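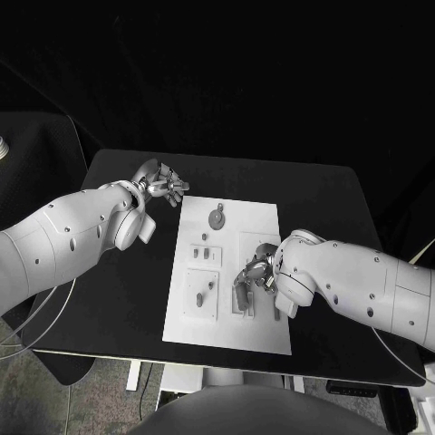

Mareike Schmieder replied: Before you compare quotes, separate the arms from the hands in the spreadsheet. Arms depreciate on a normal schedule. Multi-fingered hands wear like tooling, and if they sit on the same capital line you will have no money to replace them in year two.

6 replies

benchload wrote:
Fair point, and I had them on one line. To restate the request with the numbers in one place: we are planning a second two-arm station for small-part work on a task board. Knob turning, peg placement, parts into slotted fixtures. Ceiling for the purchase is $217k including the table, controller, and first-year support. Two quotes are in. Jevik bundles arms, hands, and controller with a single support contract. Tima quotes arms only and leaves us to buy hands from Dutitz. The Tima route is cheaper on paper. It doesn't include integration, and the quote is silent on who handles a fault at the wrist interface.

corvane wrote:
The second case is where we lost most of a quarter. The arm vendor said it was the hand, the hand vendor said it was the arm's tool flange firmware. We had both contracts and neither one covered the joint between them. I would pay for the bundle.

benchload wrote:
How much of a premium would you accept for that?

corvane wrote:
Whatever a controls engineer costs you for three months. Ours was not spare.

pallet_math wrote:
Disagree. The bundle locks you to one hand. If your tasks are mostly knobs and pegs, you may find in a year that you want a parallel gripper on one side and a five-figure saving with it. With the Tima arms you unbolt one and bolt on the other. With Jevik, last I checked, a third-party end effector voided the support on that arm. Ask them in writing. 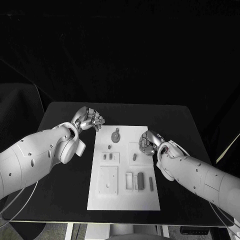

Mareike Schmieder replied: Both of you are pricing hardware and leaving out the board. Fixtures need revision control and a spares budget of their own. We keep two complete boards per station and a drawer of loose parts. The small pegs and pins get lost first, then the printed holders crack. Also look at cable routing. If the arm cables hang off to either side of the table, as they do on most benches, add strain relief and a spare set to the order now. Lead time on a replacement set was longer than lead time on a finger module when we last bought.

benchload wrote:
Board and fixtures were going to come out of the shop's general materials account. I take it you would move them.

Mareike Schmieder wrote:
Yes. Put them on the station. Otherwise the first time someone wants a modified slotted holder it has to compete with everything else in the shop.

pallet_math wrote:
For the hand line, get a rated service interval from each vendor and ask for the load it was rated at. Tseng gave us 100 hours between tendon checks on their demo unit, unloaded. Loaded contact with a rigid fixture is a different number and they would not commit to one. I budget one full hand spare per station and skip the individual finger kits.

corvane wrote:
Finger kits are fine if you have a tech who will do the swap. We do them in-house and it takes a morning, including recalibration. A full spare hand on the shelf is a lot of money doing nothing.

pallet_math wrote:
It is doing something the morning your only tech is out.

benchload wrote:
Current plan, for anyone who wants to pick at it. Arms and controller as capital. Hands as tooling, two-year life, one shared spare across both stations. Boards, fixtures, pegs, and cable sets on a station consumables line. I have asked Jevik for the end effector clause and Tima for a named contact on interface faults. The request goes in at the end of March, so I need both answers before then. I will post what they send.

Shares: 2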